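1,204 shares 38 comments

PRACTISING IN A PRETEND ROOM
How robots get loads of goes at things

Ever tried something really hard, like catching an egg on a spoon? You mess it up. You try again. Robots have to do that too. But a real robot arm is heavy and slow and costs a lot, and if it bumps a lamp, bye bye lamp. So the team on the Trurkwood project make up rooms inside a computer and let the arm practise in there first.
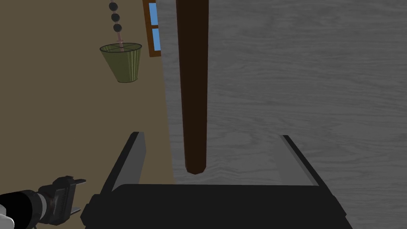
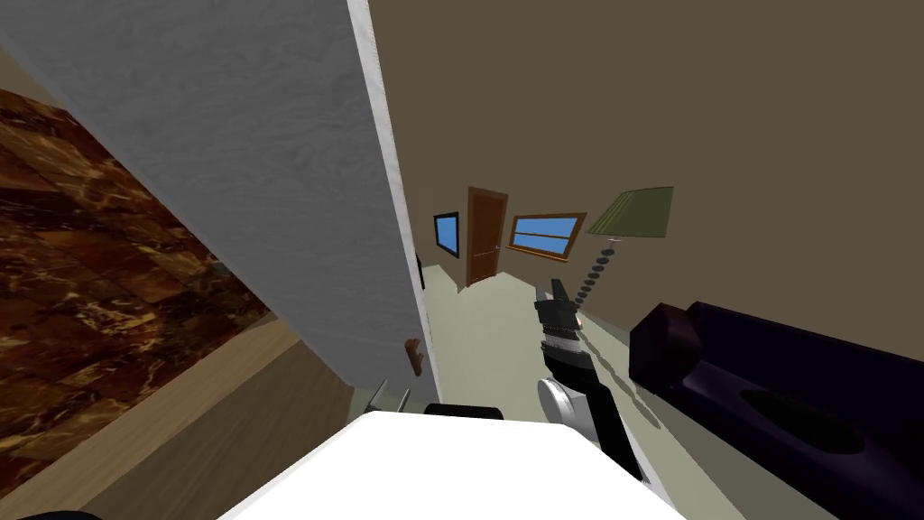
Both pictures: the robot arm in a computer-made room with a green lamp.

Ukbridge Young Science, Issue 11, page 2

Quick bit first. A pretend room like this is called a simulation. Sim for short. It's a bit like a video game, only the player is a computer program. The floor is just maths. So is the wall, the window, the sky outside. The blue sky is one flat colour, no clouds, and no one minds!

So what's the research? Well. The program that moves the arm is called Chu. Chu starts off knowing almost nothing. It doesn't know what a lamp is, or a sofa, or a door. It gets a view of the room, picks a move, then gets a score. Good move, more points. Silly move, fewer points. Then again. And again.

The question the team wanted to answer was this: does it help to practise in lots of diffrent rooms, or is it better to get really good at one?

How they tested it

Two copies of Chu. Same program, same arm, same job, which was to move the gripper (that's the robot's hand, with the fingers on) up close to something without bumping anything on the way.

Copy one had 200 goes, all in the same room. Copy two had 200 goes as well, but the room kept changing. New wall colour, lamp moved, diffrent floor. Then both copies were put in a brand new room that they had never seen. 100 tries each.

Have a guess before you read on. Go on.

What happened

Copy one was brilliant in its own room. In the new room it got in a right muddle. It had sort of learned the room off by heart, like when you learn the answers to a spelling test in order and then your teacher mixes the words up. Oh dear.

Copy two was slower to get good. Lots of bumps at the start. But in the new room it did much better, and that was the result the team were hoping for.

Is a pretend room the same as a real one?

No. Real floors are slippy in places. Real lamps wobble. A sim can't copy all of that, so the next part of the work is trying Chu on a real arm at the Skallau workshop. That starts in June and we will tell you how it goes.

Try it at home

Get a friend to put some cushions on the floor. Look at them, shut your eyes, walk across slowly without touching any (grown-up nearby please). Do it a few times. Easy by the end? Now get your friend to move the cushions, have a new look, and try agian.

38 comments Share this page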